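Call for participants: working group on good practice for robot handling of small objects

Loka is looking for people who want to help us write a practical guide. The working title is "Good Practice for Gripping in Shared Workplaces". The guide is for small companies, archives, repair shops and school labs that use a robot arm with a gripper near people, and that do not have their own safety engineer.

There are already formal standards for robots, and we do not want to replace them. But in our experience a person who runs one robot in a small room does not read a long standard from the first page to the last. This person wants to know what to check in the morning, how fast the fingers may close when a colleague is at the same table, and what to write down when an object breaks. Our guide should answer such questions in words that can be understood without a special education.

The first draft was written by Wiebke Fuchs and Yevhen Kostiuk. It has 63 rules. Some of them are good, some say the same thing two times, and a few cannot be followed by a normal person during a normal working day. We need readers and testers who will tell us which is which.

Who can take part

We have 20 places. We would like a mixed group, so please do not think that you must be an engineer. We are looking for:

Operators who work with a robot gripper at least once a week, of any brand and with any number of fingers.
People who work in the same room as a robot but do not control it. Their opinion is missing in most documents of this kind.
Trainers and teachers who explain robots to beginners.
People with experience in handling fragile, shiny or transparent things by hand, for example in a music library or a museum store.

You should be able to read English texts and to write short comments in English. The comments do not need to be beautiful. You must be at least 18 years old.

What you will do

The work begins in October and takes 3 months. In the first month you read the draft at home and mark every rule as clear, unclear or not possible. In the second month you try a part of the rules at your own workplace, or at our test table in the Karpenko building if you have no robot of your own. In the last month we meet online, always at 4 p.m., and decide on the final text.

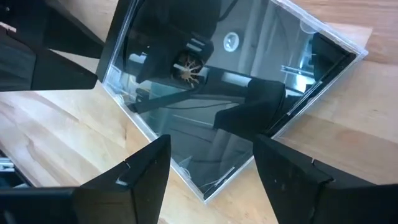 The chapter on approach and contact needs the most attention. It says that the operator must stop the arm above the object and confirm the position before the fingers close. It also says that transparent and reflecting objects must be tested at reduced speed first, and that the result must be written in the log together with the force setting. Halvard Lindqvist, who leads this chapter, thinks that the rule about confirmation should apply to every new object. Other members of the team find this too slow and want it only for new types of object. We would like to hear from people who have tried both ways.

The chapter on record keeping is shorter. For it we collected 971 log entries from partners of the Litari network, and many of them had only the word "dropped" or "failed" in the comment field. If you have an idea for a log sheet that people will really fill in, please bring it with you.

What you receive

Participation is paid by the hour, and you will receive the rate together with your agreement. Travel to the Karpenko building is paid back if you keep the tickets. Your name will be printed in the guide if you agree to it. If you prefer to stay anonymous, please tell us before the final text is closed.

Your comments will be stored by Loka on the Starer platform and will be seen only by the editors. We do not give them to your employer. If you want to test rules at your workplace, you need a written permission from your employer, and we have a simple form for this.

How to apply

Please send us one page about yourself. Write where you meet robots in your work, which gripper you know best, and one rule from your workplace that you find useful or useless, with your reason. A full CV is not necessary. Please also say if you need the test table, as the time on it is limited.

Applications are read by Khrystyna-Mariia Fedoruk. Questions about the test table and about access to the building go to Nazar Kushnir. Both can be reached with the contact form on the Loka website, where you choose "Good practice guide" as the subject. Everyone who applies will receive an answer, also when the answer is no.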